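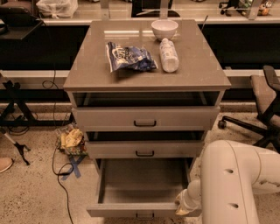 Rasa Lill reckons a drawer unit earns its floor space only if you can find a thing in it without bending down, and that most of them fail by the second week. I printed that out and stuck it on the wall, because I half agree with her.

The Cabinet Question: a gallery in one picture, so far

Sun 1 September

We were told that proper storage would change how we work at Norwood. I have been told this before. In February it was going to be labelled tubs, and before the tubs it was a shelf with hooks. The tubs are now stacked inside one another behind the door, and the hooks hold coats.

So when the Kunow people talked us into grey cabinets, I asked if I could keep a picture page and add to it as we went along. Lenka Šimko agreed, on condition that I left everyone's desk out of it.

Cabinet, three drawers, none of them shut. The bottom one is pulled right out and there is nothing in it. Meanwhile the top has a small white bowl, a plastic bottle lying on its side and a crumpled blue and white snack bag. The crumpled wrappers on the floor to the left haven't made it into a drawer either, and I wouldn't want them to.

Notes on the unit itself, for those who asked:

Handles are black, one to a drawer. I can't fault them.

The raised edge along the front of the top was sold to us as a way to stop pens rolling off. Fine, but it also makes the top look like a tray, and people put things on trays.

The bottom drawer is the deep one on paper. Gualtiero Piras wants it for cables. Vasylyna Kravets wants it for cups. My money is on carrier bags.

A bin would have cost less than any of this. I said so at the time -- twice -- and was told that bins were a separate matter.

Tane Prendergast has the next turn with the page and thinks five weeks is long enough to judge. I'd give it eight. If the top is clear by then I will take the shelf down myself and say sorry to Kunow.

Send pictures of your own cabinets to Lenka, as they are, please. Don't tidy first.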